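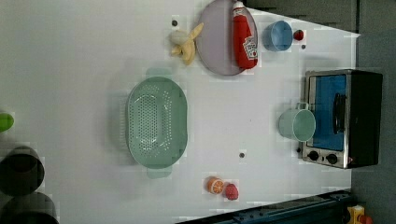

Report by the project coordinator, Kikholm Community Kitchen
September 16, 2021
2 comments | 4 shares

This report covers the second period of the Flereo grant for the weekly lunch and the cookery course at Kikholm. The first report dealt with the building work, which is finished and signed off apart from the extractor fan.

Lunches restarted in the spring as takeaway only and moved back indoors in the summer. We served 141 meals over the period. That is lower than the figure in our application, mainly on account of the weeks when we were limited to collection at the side door. Numbers have gone up each month since people could sit down again. Most of those who come live within walking distance, and a fair share of them live alone.

The cookery course had 32 people enrolled across two groups. Four dropped out, two of them for work reasons. The evening group filled straight away and has a waiting list. The daytime group was slower and we moved its start time back by half an hour so that parents could get there after the school run. Attendance was better after that.

Sessions cover basic knife skills, rice and pasta, soups, pulses, and one full meal cooked to a budget. We had planned a session on bread but the oven was out of use for most of the summer.

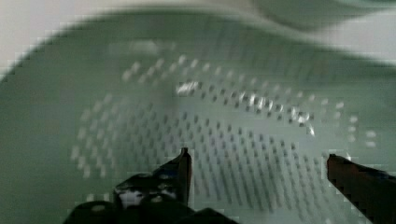

The replacement part came from Trunora under the original warranty, so there was no cost to the grant, only the delay. Bread has been moved to the autumn timetable.

Spending is close to budget. Food costs were over, by a small amount, and travel was under as we held fewer outside visits than expected. We would like to move the travel underspend into food for the rest of the year and ask for your agreement to this. The revised budget sheet is attached to the email version of this report.

Still outstanding: the extractor fan, where we are waiting for a second quote, and the food hygiene refresher for new helpers. The Hunt Road hall has offered its room for the refresher free of charge.

The next report is due in November and will include the results of the learner survey.

We use cookies to improve your visit. Accept | Manage settings
Sign up to our newsletter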